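The ferry to Humberg left without the soup, and Eimear Moriarty stood on the slip with both arms around the pot and laughed until her hat came off.

It was the best morning she'd had since January! The wind was coming straight down the sound, the gulls were furious about something, and the whole town of Costside seemed to have turned out in boots to watch the boats go over for the Farkine supper. Every year the island cooked for the mainland, and every other year the mainland cooked back, and this was a cooking-back year. Eimear had been given the soup. The SOUP! She had lived in Costside for less than a year and they had handed her the one dish everybody would eat.

"There's another boat at noon," Mac Carthaigh shouted from the fuel shed.

"Is there room on it?"

"For you, yes. I'd have to think about the pot."

She carried it back up the hill to the hall, stopping at every bench. Leek and smoked haddock, her grandmother's, with a fistful of dill thrown in at the end. She had made it 3 times that week to be sure, and the third time she had eaten so much of it standing at the stove that she had to start a fourth. The lid rattled the whole way up. By the chapel wall she was singing to cover the noise, and a dog had begun to follow her.

The hall smelled of floor polish and onions. She put the pot on the back burner, gave it a stir, and went through to find something to serve with.
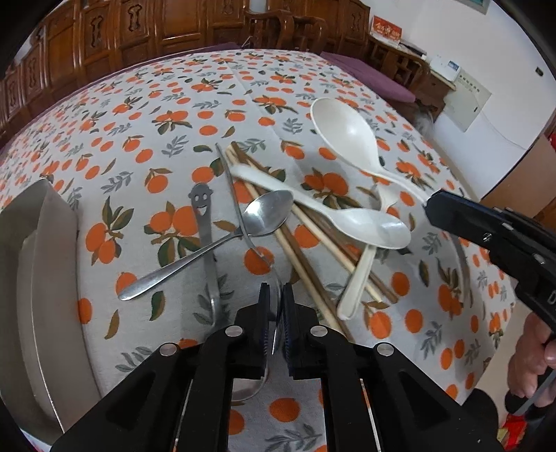 Mac Carthaigh had come up behind her by then, and he told her that the islanders would never say a word about a thin soup but would talk about a salty one for years. Had she tasted it since the haddock went in? She had. Had she tasted it cold? She had not, and now she wanted to, very badly.

They each had a mouthful. He looked at the ceiling for so long that she nearly took the pot away from him.

"My mother put cream in hers," he said at last.

"Is that a no?"

"She was a terrible cook. Everyone loved her."

He went back for another spoonful, and then a proper bowl, and then he asked if there was bread. There was bread! There were two loaves of it, still warm in the towel, and she tore the heel off one and they ate leaning on the counter with the window open and the dog looking in. He told her about the year the boat turned back in fog and the whole supper was eaten on deck, in the dark, with people passing plates along by feel - the happiest meal of his life, he said, and he'd had no idea what any of it was.

At noon he carried the pot down himself. He wedged it in the bow with a coil of rope on either side and a life jacket over the lid, and gave Eimear the seat beside it.

Halfway across, the sun came out on the Farkine side. She lifted the corner of the life jacket and put her hand on the lid, and over on the pier somebody had already started to wave.

Contact | © 2025 Costside Stories | Back to top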